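Dayana Cusi
25th March · 2 min read

Clearing the big white table in the back room before the Tandstead folks come by. I have up to 200 things to find homes for, so you're all coming with me.

Produce gets its own stretch of table. One orange, one apple, one yellow pepper, and they're staying out until I pick a bowl.

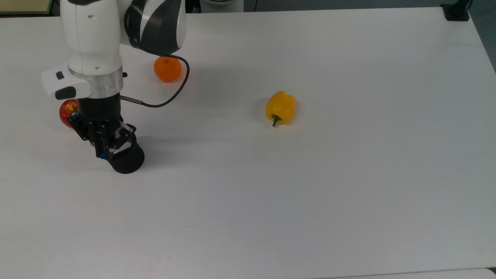
Where do you keep a pepper if you're eating it within a day or two? On the counter, away from the sun. Longer than that and mine goes in the crisper drawer.

Next up, pens! I swear I own 1000 of them and every single one lives in a coat pocket. New rule — anything that writes goes in the black mesh cup, and the cup stays on the table where I can reach it.

Blue-capped marker first. The rest of the Salazar drawer can wait its turn.

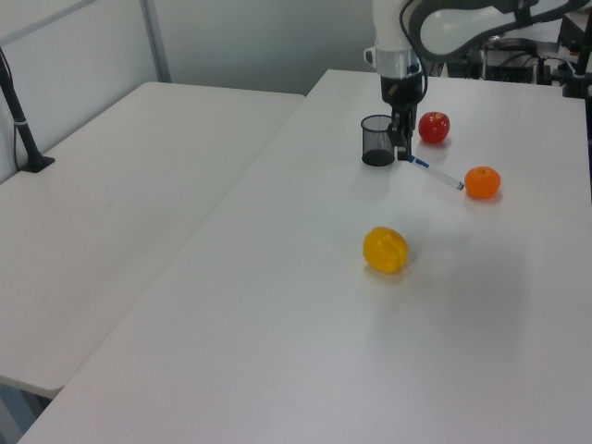

Jae-in Geum wrote back that pens should be stored tip down or the ink quits on you, and that a cup beats a drawer any day because you see what you have.

OK tip down it is. I'm giving myself 10 more minutes and then the bowl question, which has been open since May.

Recent posts
Carnville flea market haul
My Flenuletti shelf, one year in
58 jars and no lids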